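Textiles & Home Care, Handout 6: Washing Small Soft Things
by Larysa Stasiv
2 December 2018
Print this page | E-mail this page

I promised everybody notes on the mesh case, so this is me keeping my word! Most of you at the Uvasham evening class own at least one of these zippered mesh cases for the washer, and most of you (I asked) just throw things in and hope. We can do better than that. Open it all the way first, lay it flat on a table, and get your fingers into the corners where the lint goes.

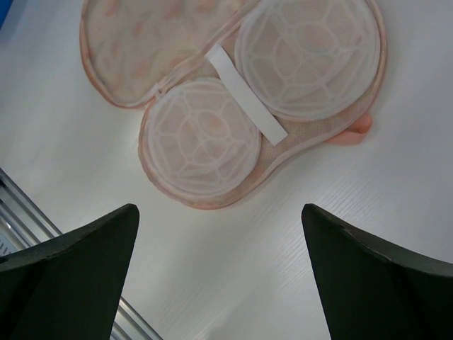
Part A: Looking It Over

Run a thumb down the seam between the flap and the base, and then along the edging. You want to find the weak stitches before the spin cycle does. If there are round inserts in yours, press on each rim all the way around and see that it springs back. I once lost a good insert to a crack I could have felt in two seconds — still mad about it.

Mesh gets washed by hand in cool water with a drop of plain soap. Mine soaks for 30 minutes, tops. Ansel Quintanilla swears by vinegar and he's welcome to it, but I don't like what it does to the trim on printed fabric. Anything with a zipper gets closed before it goes in the machine, and please tuck the pull in if there's a little garage for it.

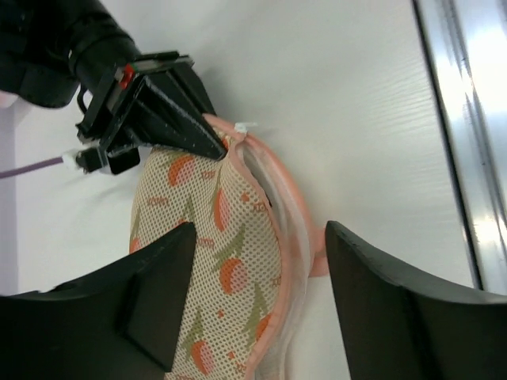

Same goes for pouches that never see the washer, the ones for socks or chargers or whatever you've got. Zip slowly! Hold the end tab with one hand and keep the fabric away from the teeth with the other. A crumpled front will usually relax overnight with a folded towel inside.

Now sorting. Darks go apart from pale and pink things, even when the dark one is tiny, even when you've washed it 17 times and it "doesn't bleed anymore." It does. I ruined a peach slip in November that way. Spread the whole pile out on a table where you can see it and pick from there.
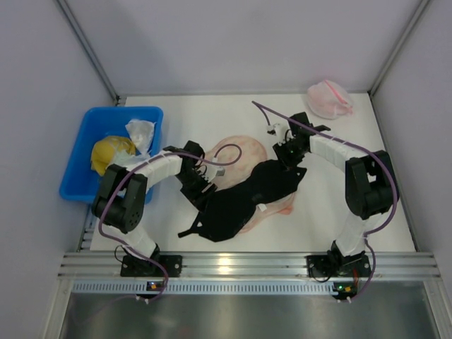 Part B: Drying and Putting Away

Flat, on a towel, out of the sun. Shaped pieces keep their curve if you nest them, so don't fold one half into the other. Bring one clean case to the next class and we'll practice on the Melnychuk drying racks.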